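Bickerstaff collected edition moved to the spring list

Posted May 2, 2020 | By the Iltiment Press newsletter desk

Filed under: Comics & Graphic Novels, Publishing News

Iltiment Press advises subscribers that the first collected edition of Bickerstaff, the long-running adventure series set in the harbour city of Hendavbridge, has been added to its spring list. The volume gathers the opening storyline in 228 pages and restores the original colours, which were altered when the chapters were reprinted in digest form.

The storyline follows the city's night warden as she is drawn into a dispute between the lamplighters' guild and the Mesar, an order of armoured judges who claim authority over every bridge and canal. Readers who know the series only from its later chapters will find the Mesar in a less familiar role, as uneasy allies of the warden in her defence of the lower town.

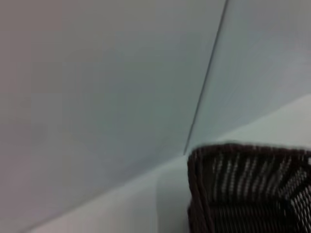 Grey panels meeting at a narrow dark seam.

The standard edition will be issued in paperback. A hardcover edition, limited to 700 numbered copies, will include the complete scripts for the first two chapters and a section of unused cover designs. Of these copies, 200 are held for newsletter subscribers until the end of the ordering period. Orders are limited to one hardcover per household.

Subscribers who placed an order in February under the earlier listing do not need to order again. Their orders have been carried over at the original price. Any change of address should be sent to the subscriptions office before copies are dispatched.

A second volume is in preparation. It will contain the Salt Gate chapters and the short pieces that first appeared in the annuals. Its page count and price will be announced in a later issue.

Recent items
Reading order for the Hendavbridge titles
Mesar: the judges return in a new miniseries
Letters page: guidelines for contributors
Changes to subscriber postage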